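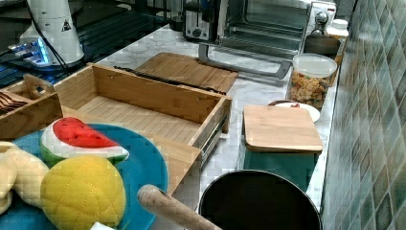 The first thing Hawi Gudeta did when she got the keys to her flat in Pallton was take out a drawer. Not to fix it, just to see how big it was! She put it on the worktop, filled it with everything she cooked with in a normal week, and whatever didn't fit had to argue for its place.

I love this method. I have tried it twice now, and I'd recommend it to anyone whose kitchen has quietly silted up, especially if (like mine) it is also where the children play. Plush food has a way of getting in among the real stuff. A watermelon slice with a bright red top and small dark seeds is a lovely thing to find on a plate, and a quilted yellow bun, or possibly fruit, is nearly as good, but they do need somewhere to live when there's supper to be made.

Hawi's answer is to give the toys proper crockery. One big round plate, in a colour you'd never serve Sunday lunch on, and the pretend food goes there and stays there. Teal is perfect. Her two boys understood it straight away, and the plate moves about the house with them, from rug to bath edge to bed.

Then there's bamboo, which I've come round to completely. It's pale, it's light, and it sits so well against marble and green tile that even a crowded worktop looks friendly. Finn Ruppert, who makes boxes and boards in a shed behind Nillmont station, told me he sold 109 caddies last year and could have sold 300. "People want a handle," he said. "They want to pick the whole lot up and wipe underneath." A cutout in the side is enough. Stand your spatulas in it, business end up, and carry the lot to the hob.

His other advice was to oil boards in January, when the heating has dried everything out, and to let them lie flat afterwards with nothing on top. Mine had been wedged upright behind the toaster for three years and had the curve of a banana.

The big machines are harder. I went through a phase of hiding my toaster oven in a cupboard and hauling it out for cheese on toast, and my back did not thank me. Now it lives at the far end of the worktop with the pop-up toaster beside it, and yes, I use both! The oven does crumpets beautifully and the pop-up does everything before eight in the morning.

As for that drawer, Hawi's went back on its runners after a weekend. The garlic press didn't make it, nor did four of the five tin openers. Her melon baller is still under discussion.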